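Chapter 6
Learning from Hand-Held Demonstrations 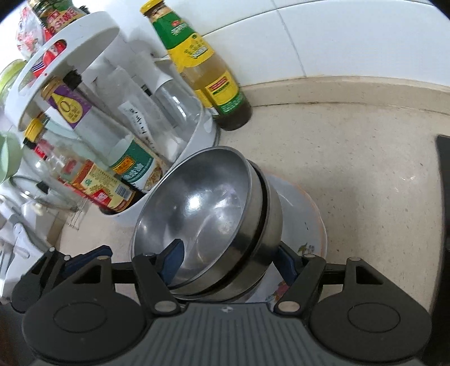 In Chapter 5 we taught the robot by moving its arm. The teacher held the arm near the wrist, pushed it through the task, and the joint positions were recorded. The method is simple and gives clean data, but it has a price. The teacher must stand beside the robot, the robot must stand beside the task, and each of these conditions makes the collection slow. In the laboratory at Trorkeck, where most exercises of this book were first tried, a good day of such teaching gave 20 usable demonstrations. The students were tired after it and the data all came from one table.

The present chapter treats another way. The teacher takes only the end of the robot, that is the two fingers and a camera, and carries it in the hand to the place where the work is done. The arm stays at home. Later, the recorded motion must be given back to an arm which did not take part in it. Almost every difficulty of the chapter comes from this last sentence, and the student should keep it in mind while reading.

6.1 What you should know before you begin

You should be comfortable with the rigid body transformations of Chapter 2 and with the camera model of Chapter 3. From Chapter 5 you need only the definition of a demonstration as a sequence of pairs, observation and action. Section 6.6 uses a small amount of probability, and a reader who is in a hurry can leave it for the second reading.

At the end of this chapter you should be able to do the following:

write down the action of a hand-held gripper as a change of pose and a finger opening;

explain why the choice of reference frame matters when no robot base is present;

find the time delay between two sensors from a short recording;

judge if a demonstration can be executed by a given arm, and reject it when it can not;

plan a collection in several homes and divide it correctly for training and testing.

6.2 A first example: the kitchen task

We will use one task through the whole chapter. The teacher must take bowls which are stacked together, lift them, and put them at another place on the same counter. For a person this is nothing. For a learned controller it is a quite rich problem, for the reasons below.

First, a bowl is thin at the rim and wide in the body. The natural grasp puts one finger inside and the other outside, so the wall of the bowl is between them. The position of the hand must therefore be correct within the thickness of the finger tip, while the opening of the fingers can be generous. A parallel grasp on a box has the opposite character, where the opening matters and the position along the face matters less.

Second, steel is a mirror. The light of the room and the fingers themselves can be reflected in it, and these reflections move when the camera moves. A method which follows small image points from one moment to the next will sometimes follow a reflection, and then it reports a motion that did not happen. Painted ceramic is much more friendly in this respect, and tiles give many good corners, although the corners all look the same.

Third, bowls of similar size stay inside each other. When the teacher wants two and receives one, or wants one and receives two, is the demonstration wrong? It depends on what was asked. We recommend writing the instruction before the recording starts and never changing it afterwards. Hamish Menzies, who prepared the first kitchen collection for our course, did not do this in the beginning, and the labels of the first week had to be thrown away.

Fourth, a real kitchen has bottles, lids and racks near the task. They can not be removed only to make the learning easy, because the robot will meet them later. In this chapter the objects that are not part of the task are called the surroundings. We will see in Section 6.7 that varied surroundings in the training set help more than additional repetitions in the same place.

6.3 The action and its frame

When an arm is fixed to a table, it is convenient to measure every pose from the base. A hand-held gripper has no base. We have a choice between three frames.

The map frame is the one produced by the visual tracking. Its origin lies where the recording was started, so it has no meaning for another recording.

The object frame is attached to the thing which is manipulated. It is attractive in theory. In practice somebody has to estimate the pose of the object, and for a shiny, round bowl this estimate is poor. A round bowl also has no preferred direction around its axis.

The gripper frame at the current moment is the third choice, and we will use it. Let T(t) be the pose of the gripper in the map at time t. The action for the future time t + k is written

A(t, k) = inverse of T(t), multiplied by T(t + k)

The map disappears from this product. If the whole map is rotated or shifted, both factors change together and A remains the same. The student should verify this with pencil and paper, it takes three lines. To A we add the opening of the fingers, w(t + k), measured in millimeters. Pose and opening together are the complete action.

One thing does not disappear, and it is the scale. If the tracking uses a single camera without an inertial sensor, the unit of length is unknown, and it can be different for each recording. Section 6.4 shows how the scale is recovered with the help of a printed pattern of known size.

6.4 The delay problem in short

The camera and the arm do not live at the same time. In our set-up the picture arrives at the computer 92 milliseconds after the light has entered the lens, and the arm needs a further 200 milliseconds until it follows a command. During the demonstration neither of these delays exists, for the hand of the teacher is already at the place which the camera sees. If we ignore the difference, the controller closes the fingers too late or moves the arm while the fingers are still open. Students often believe then that the network is badly trained, and they train it again with the same result.

The remedy is to measure the delays and to drop the part of the predicted actions which is already in the past. It is not difficult, but it must be done for every new combination of camera and arm. Exercise 6.5 gives the procedure for the Cimberg arm, and Niall MacAulay has written the notes for the smaller Cowie arm in Appendix C.

6.5 How much data is enough?

There is no general answer, and the reader should be careful with anybody who offers one. For the bowl task we collected 300 demonstrations, and we stopped there because the time in the kitchens was finished. What we can say is how the division should be made. Do not shuffle all recordings and take a part of them for testing. Two recordings from the same counter share the tiles, the light and often the same dishes, so the test will look better than the truth. Keep complete kitchens aside. If a kitchen is in the test set, no recording from it may be used for training, not even the short ones made for calibration.

The recordings are stored in the Vomby format, which was described in Section 1.8. The only new field is the finger opening.

Questions to think about before you continue

Why does a wide lens help the tracking when the gripper is very close to a metal surface?

Suppose the teacher walks around the counter during the demonstration. Which robots could repeat this motion, and which could not?

In the expression for A(t, k), what happens if the tracking is lost between t and t + k and is then started again with a new origin?

Solutions to the second and third question are at the end of the book. We now turn to the calibration of the lens, for which you will need the printed pattern from Appendix A and a ruler.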